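Masking the gripper out of a wrist camera feed

Most guides tell you to crop the top of the image and move on. I tried that in Skustano and lost half my useful pixels.

1. Record 282 frames with the arm moving and the gripper at one opening.
2. Run the Dorach variance script. Pixels that never change go in the mask.
3. Repeat at 4 openings. One mask for all of them will be wrong.
4. Set the exposure by hand. Auto exposure ruins step 2.

The docs promise a clean mask at a threshold of 92. I doubt it. Glints on dark parts move with the arm and punch holes in the mask, so fill those before saving. Check blurry close-ups too, where dark cloth and dark hardware can merge.
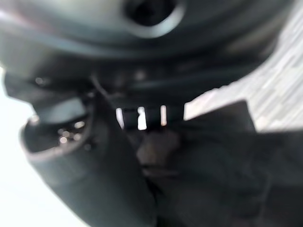
Wrist view: dark housing across the top, dark gray flap at lower right, soft edges everywhere.

If your mask swallows a flap like that one, lower the threshold and rerun step 2.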